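Rikport finally has a poster, and I have opinions
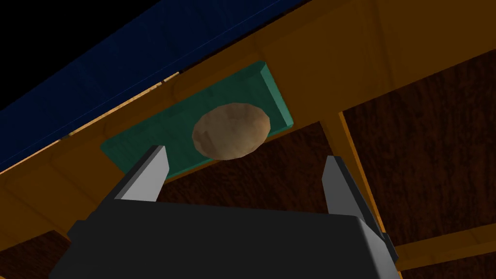
4 min read

So the poster for Rikport dropped in July and my inbox has been a mess ever since. Half of you love it, the other half want to know why it took so long to come out, and one reader wrote in only to ask where she could buy a copy. (I don't know! I want it too.)

If you've missed the fuss, Rikport is the new movie from Firouzeh Zarei, who made Brollness, the little seaside comedy I wouldn't shut up about all last winter. That one was shot on a shoestring with her cousins in most of the small parts. The new one has a proper budget, a proper crew and a proper trailer on the way, and I was a bit worried it would all come out too shiny. Then I saw the poster, with its odd little scene, and I relaxed.

Huguette Caron plays a retired ferry pilot who comes home to sell her late brother's boat and finds out he already sold it, twice, to two different people. That's the whole setup. Sylvie Melnyk and Raimonds Jaunzems are the two buyers, and from what I hear they spend a good part of the movie refusing to leave the boat. They sleep on it. They argue about the stove. I'm told there's a dinner scene that runs for 8 minutes without a cut, which sounds either wonderful or exhausting, and with Zarei it's usually both.

I got Melnyk on the phone for a quick chat before she went into a sound session, and she was a delight. She told me the dinner scene took 54 takes. I made her say the number again. "Raimonds kept eating for real," she said. "By the end he couldn't look at a potato." She also said Caron never fluffed a line, not even late at night, and that everyone else was a little afraid of her by the second week. Mostly in a good way, apparently.

Caron isn't doing much press. She gave one radio interview, early in the morning, and spent most of it talking about her tomatoes, and I listened to the whole thing twice. When the host did manage to get her onto the movie she said she took the part after reading the last page first. She always reads the last page first, she said, and if it's a wedding or a funeral she sends the script back. So there, no wedding and no funeral. You're welcome, or sorry, depending on how you feel about spoilers.

Now, the music. Lucie Arsenault is doing the score, and this is the bit I'm most excited about. Her songs for Brollness were all accordion and whistling and they got stuck in my head for months, to the point where my downstairs neighbor started whistling them too. For Rikport she has gone the other way and written for a brass band, a real one, from the town where they filmed. There's a short clip going around of them rehearsing the opening theme in a school gym. The tubas come in late, somebody laughs, and they start over. I hope that laugh makes it onto the soundtrack, but I doubt it.

A few of you asked whether the release has been pushed back. As far as I can tell it hasn't. Horgate, the distributor, moved the first screening to a bigger theater and people read that as a delay, when all that changed was the address and the start time (7:30 now, with doors half an hour earlier). If you already have tickets, they're still good. If you don't, the late show still had seats when I looked this morning, mostly in the front rows, so bring a scarf for your neck.

Horgate also says there will be a Q&A after the early show with Zarei and both of the boat buyers. Caron is listed as "to be confirmed," and I'd take that as a no. Please, if you go, don't be the person who gets the microphone and delivers a speech about your own screenplay. We had one of those at the Brollness night and I still think about it in the shower.

My own plan is to catch the early show, take terrible notes in the dark and send you a proper review in the next letter. I'll keep the plot stuff down at the bottom so you can skip it. And if any of you were extras in the harbor scenes (I know of at least one reader who stood on that pier in the rain holding a fake crate), please write and tell me everything. Was the catering any good? Did you get to keep the hat?

Next time: the review, your letters about the worst movie endings ever, and a correction to my soup recipe, which should have said teaspoon.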